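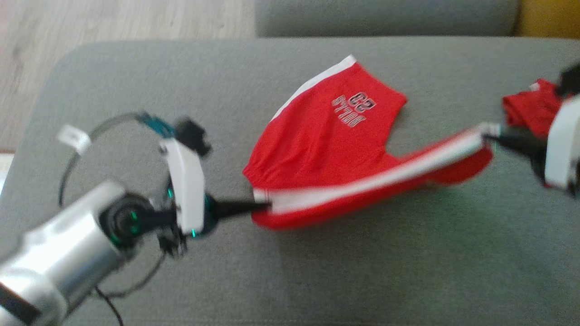
Castia Opens Its Wodley Workshop to Anyone With Opinions About Laundry

WODLEY – Castia will hold its first open day this March, when visitors can watch a two-armed robot handle clothes on a sofa, at a pace familiar to parents of teenagers. Doors open at 9 a.m. and there is room for 144 guests.

"People ask when it will do their ironing," said Yatziri Nava, who runs the demonstrations. "I ask when they last did."
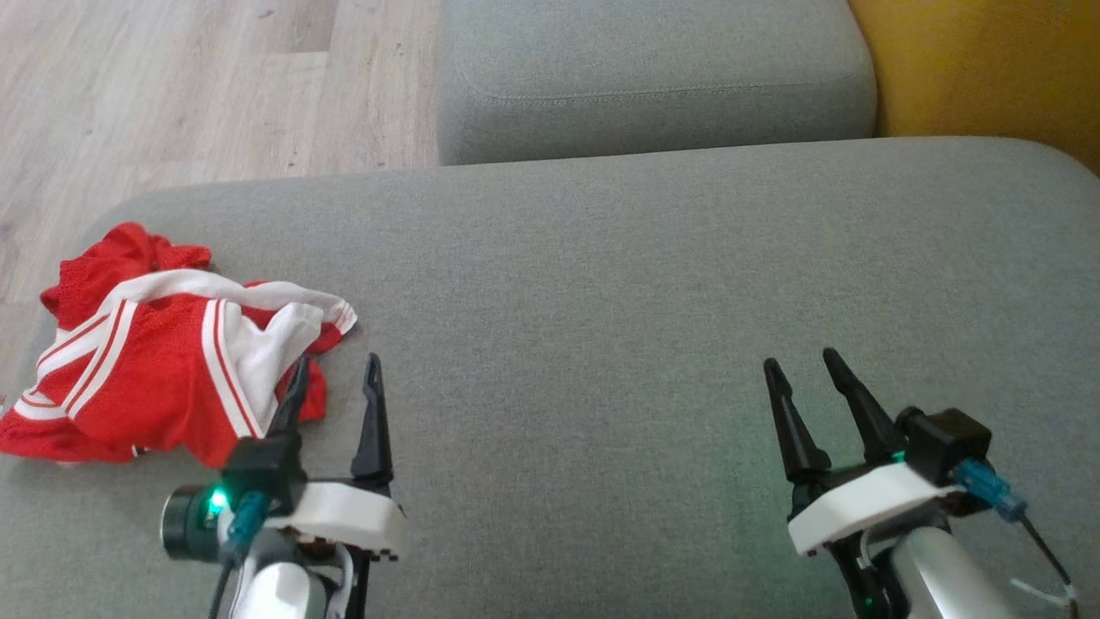
Sessions last roughly 20 minutes, with time for questions. Visitors are welcome to bring a clean garment for the robot to try. Fitted sheets will be turned away at the door – the engineers have asked for mercy.

Aurelio Jaramillo will give a short talk at 2 p.m. on why sleeves are hard. Coffee comes from Beltrán, two doors down, and is made by hand.

Admission is free. Places can be booked at the Castia front desk.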